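Notes on Moving a Household Archive to Sterkstead

The lease on the storage unit in Gridau ended in August, and the family papers held there have now been transferred to the house in Sterkstead. This entry records how the transfer was arranged and which decisions are still open. It is intended chiefly for relatives who have asked for access, although other readers with a similar quantity of paper may find parts of it useful.

The collection consists of 297 folders. Most contain letters, household accounts and school reports. A smaller group concerns the bakery, Grillska, which the family operated for two generations, and includes supplier invoices, wage books and the recipe cards that several cousins have requested. Loose photographs were never counted in Gridau. The working figure is now 4000, taken from the inventory completed in the spring.

Folders were moved in their existing order. It was tempting to sort them by year during packing, but the old order reflects how the papers were kept at the bakery office, and certain accounts make sense only beside the letters they were filed with. Each box received a number on two sides and on the lid. The numbers on the lids proved to be of little use once the boxes were stacked.

The upstairs room at Sterkstead has been assigned to the archive. It faces north and stays cool for most of the year. Shelving was purchased from Stoyanova, a local supplier, and was delivered in two parts, the second of which arrived without its brackets. Replacement brackets were provided at no charge. The lowest shelf has been left unused as a precaution against water, following the leak in the old unit that damaged 10 folders of correspondence.

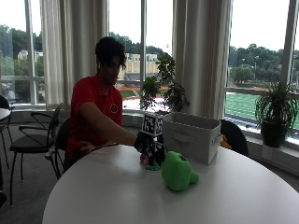 At the round white table.

The damaged folders have been dried and placed between sheets of plain paper. The ink on the later letters held well. The earlier ones, written with a fountain pen, have faded in places, and two pages cannot be read at all. No further treatment is planned at present.

Requests for copies will be handled in the order received. Recipe cards will be copied first, as they account for most of the requests. The wage books will not be copied, because they contain details about former employees whose families have not been consulted. Relatives may consult them in person by arrangement.

The question of the duplicate photographs remains open. There are 95 prints for which at least one other copy exists, and it has been proposed that these be divided among the households that want them. Preferences should be sent before the next family gathering. Any prints left unclaimed will stay in box 12, on the shelf nearest the door.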